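Search this site
Enter your keywords

Week 3 Handout: How a Regional Fisheries Body Reaches a Decision

Notes prepared by Awuor Mwaipopo

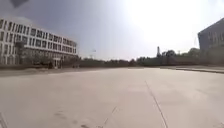 Last week we left off with the question of who gets a seat at the table, and several of you stayed behind afterward to ask what happens once everyone has sat down. I promised I'd write something up, so let's pick it up from there (and do bring this with you on Tuesday, as we'll be marking it up together).

For the whole of this unit we'll be working with our practice case, the Rondby Convention, which has 17 member parties and looks after the shared stocks of the Brorkola Bank. Please read the short text of the convention before class. It's dry in places, I know, but the annexes are where all the good arguments are hiding!

Scientific advice comes first. The science group looks at survey results and catch reports and gives the members a range of catch levels, with the risk attached to each one. It doesn't pick a number. Students often mix this up in their essays, so I'll say it twice – the scientists advise, and the members decide.

Then comes the proposal. Any party may put one forward, and in our case Magbanua has asked for a total catch of 2000 tons of redfish, with 62 percent of it shared out according to past catches. Have a think about who gains from that word "past" and who has only lately started fishing.

Voting is the last resort. Most bodies of this kind would much prefer to agree by consensus, and the coffee breaks do a great deal of the work there. If a vote is held, a party that loses may still lodge an objection within the time allowed, and it is then not bound by the measure. We'll spend a good half hour on objections, so don't worry if it seems odd on first reading.

Before class, please:
- read Articles 6 to 9 and the first annex
- write one page, as the delegate for Plusisow, answering the Magbanua proposal
- look up "bycatch" and "straddling stock" in the glossary

Page 18 of the reader has a worked example of a quota table, which many people found helpful last term.

Related items
Week 2 Handout: Members, Observers and Guests
Week 4 Handout: Inspections at Sea
Glossary of Fisheries Terms
Essay Guidelines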